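Chapter 3
When the Gripper Closes on Nothing

After reading this chapter you should be able to:
explain the difference between a missed grasp and a dropped object
say which signals can show that a gripper is empty
write a simple stop rule for a picking cycle

3.1 A fault at the Skilmont line

One November morning, a mobile arm at the Skilmont packing hall was sent to take small parts from open boxes on the floor. It ran for 42 minutes before a worker pressed the stop button. In this time the controller reported 98 picks, and all of them were marked as successful. The tray at the other end held 80 parts.

The first idea of the maintenance team was that the arm had lost 18 parts on the way. They searched the floor between the boxes and the tray and found none of them. The parts were still in the boxes. The arm had gone down beside the box, closed its fingers, gone up again and traveled to the tray with nothing in them.

The cause was in the software. The controller, a Gata unit, set the signal "object held" as soon as the closing command was finished. It did not ask how far the fingers had moved. For this controller, a full closing on air and a good grip on a part were the same event.

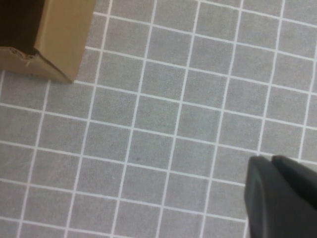 Figure 3.1 Gripper over a tiled floor, with no object between the fingers. The open cardboard box is at upper left.

A position error of this kind is easy to see for a person who stands near the machine. For the controller it is invisible, unless we give it something to measure. In section 3.2 we will use the width between the fingers, and in section 3.3 the current of the motor.

The fault was also a safety matter. Believing that it carried a load, the arm used its slow "loaded" speed on the way to the tray, and then its fast speed on the way back. Workers had learned to step near the arm when it was fast – for them, fast meant empty. After the fault, the speed told them nothing.

Before you continue, write down what your own controller does between the closing command and the first upward movement. We will come back to your notes in the Harasym exercise at the end of the chapter.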